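Julton, Bench 17

1. The bead

August, and the fans off again. Sofia Galanis had been at the bench since six. Tea gone cold twice.

Anil Bhat rang from Savia. Wanted to know, could it do the small stuff yet. Beads, screw heads, the fiddly bits people hate.

"Towels, no," she said. "Washing up, no. It put a mug in the bread bin."

"I didn't ask about mugs."

She looked at the fingers. Padding in rags down the inside edges, she'd meant to change that. The tips nearly shut. And there, right at the top of the right one, a speck of silvery gold.

"Hang on," she said. "Ring you back."

Didn't breathe much. Bent down till her nose was allmost on the table.

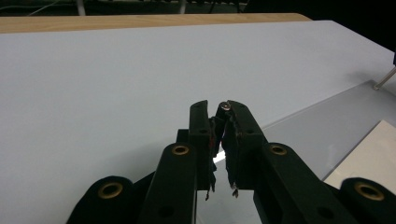

2. Evanthia

Evanthia Lambrakis had done that job by hand for years, on the Brirberg line, 1,450 a shift, and her thumbs ached when it rained. She came over with her coat still on.

"One," she said.

"One's a start."

"How long did it take?"

Sofia looked at the log. "90 seconds."

Evanthia laughed, not nastily. Pulled a stool up. "My grandson's quicker and he's four. Can it let go again?"

Good question. Letting go was were it all went wrong, usually. Beads on the floor, beads in shoes.

"Put your hand under," said Sofia.

Evanthia cupped her palm beneath the tips. Waited. The phone started up again, Anil, had to be, and they both let it ring.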